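Home Sightings Strandings map Forum Help desk Log in

Ticket: lump on the beach record keeps flipping back to "Unknown creature"
Opened by: Vasanthi Amarasinghe
Product: Flarkurley sightings log
Status: solved, August

Hello all, me again! I look after the strandings records for Gundcombe beach and I've got one that won't stay put. It's the big hairy lump that came in below the slipway, the one half the town decided was a sea serpent. Imre Kelemen went through the bones and it's a basking shark, plain and simple (the jaw drops off first, so what's left looks like a long neck). I change the species to basking shark, press save, it looks fine, and by the next morning it says "Unknown creature" again.

What I've tried so far:

Logged out and in again. No change.

Used the old laptop instead of my phone — same thing.

Deleted the record and typed it all in afresh, which took me most of an evening, and back it came. I was not pleased.

Update, 7 pm: Dorottya Gál on the help desk asked how many comments the record has. It's 1,529, nearly all of them about monsters. She wondered if the public vote was switched on, and I said what public vote?

Update, next morning: so there IS a public vote. It sits under Settings, then Community, and it runs overnight. If 49 or more people pick the same label, it writes over whatever the recorder put in. Ours had gone miles past that, bless them.
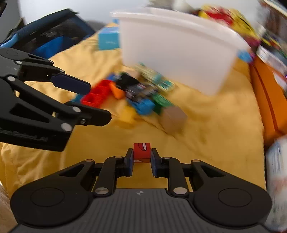 Gripper holding a small red cube.

Fix, for anyone else who gets this: open the record, go to Community, untick "Let votes set species", then save BEFORE you change the species. If you do it the other way round the old vote gets one more go (ask me how I know). Then put your species in and save again.

I've left it five nights now and it still says basking shark. Irén Szénási has the same trouble with her "baby plesiosaur" up the coast, so I've sent her these steps too.

One small ask before you close this — could the vote be off to start with on new records? Dorottya says she'll pass it on to Bence.

Thanks ever so much, Vasanthi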